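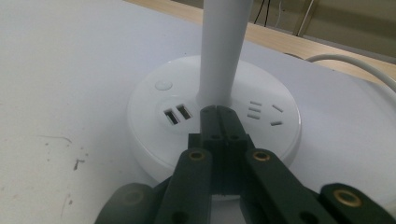
The Little White Disc on My Desk

For years the power strip at my house lived on the floor, down among the dust and the dropped pens, and every December I crawled under there to plug in one more thing. Then my friend Gilles Marty talked me into a round desktop socket – the kind with a pole rising out of the middle – and I have grown fonder of it than a person probably should.

It has a small push button near the rim, two USB ports beside it, and the outlet slots over on the other side of the pole. My phone charges there now, right next to the coffee, and my knees are grateful.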